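Histmont backdrop set – progress report
Fri 20 September
To: Ostapchuk fund, small projects desk

Quick one this period, sorry for the short sentences. Full accounts come with the January report.

Where we are
Wall covering up on all three sides. Marble-pattern floor down. Last period this was still samples and a drawing, so a good jump.

Paper is the pink damask from Trostel, cream print, urns and flower swags. We went back and forth on the pink. The blue was cheaper but looked cold next to the gray floor, and the small stripe was too busy. Pink won. Ordered 15 rolls in total, which covers Histmont plus the two sets still to come and leaves a bit for repairs.

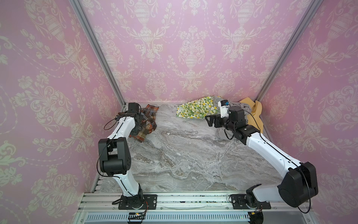

Histmont set, pink damask on left, back and right walls, marble-pattern floor.

Walls
Repeat is large so matching was slow. Started from the back wall and worked out to the sides. First go at the left side was scrapped, pattern was drifting by the time we got to the bottom. Second go fine. Lost most of a day on that and a fair bit of paper, already counted in the spend below.

Adhesive – switched from the paste in the original budget to the Hemon peel-off sheets. Costs more up front. Saves us when the walls get changed over, and changing over is the whole point of the project. Please treat as a line change, not an extra.

Floor
Gray and white marble pattern, veins in a few tones. Plain gray was the first plan but everyone who looked at the samples prefered the marble. Same supplier, same price per sheet. It was cut to the shape of the base before it went in, one sheet trimmed twice becuase the first template was off.

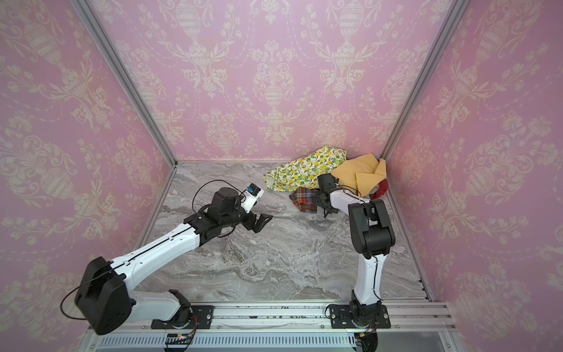

Floor and side walls, with the silver aluminum posts at the rear corners.

Money
Spent 53 percent of the materials line. Labor is running ahead of plan, around 13 hours over, nearly all of it pattern matching. We think the next two sets go faster now that there's a template for each wall. Not asking for more at this point.

Still to do
Second set, green stripe and a wood-look floor. Paper is here, floor is not, Trostel says 3 weeks.
Third set, design not signed off. We need a yes or no from your side on the dark floral, samples went out with the last report.
Write up the changeover steps so another crew can do it without us.
Spare paper to be labeled and boxed.

Risks
Mainly the floor delivery. If it slips we swap the order and do the third set first, but only if the dark floral is approved by then.

Receipts to follow under separate cover.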